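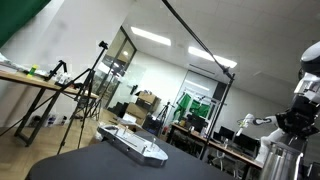
Can a machine do the household chores yet?

Posted 2018-01-30 by Gwilym Beddoe

The question was put to me again last week, following my talk at Dritport, and it deserves a fuller reply than I was able to give from the platform. My answer remains that machines can do parts of chores. A humanoid hand can close its fingers on a small object and hold it. Clearing a table calls for a great many such grasps, each on something of a different shape and weight, and a decision each time as to where the thing belongs.

Since August I have kept a record of trials at the Minddale workshop. It now stands at 1,395 attempts to pick up a single item and set it down in a marked place. Of these, 396 were completed without a person stepping in. The best run of 60 took place on a bare surface under steady light. Results fell sharply once other items were left nearby – a fair account of most kitchens.

Shop-floor work presents a different case. At Risten the parts arrive in the same position each time, and a fixed arm with a plain gripper is the sensible choice. I have advised Sezer along the same lines, and would not at present recommend a machine with a head and two hands for that purpose.

A further 200 trials are planned, all with soft goods, beginning with tea towels. The results will be published on this page.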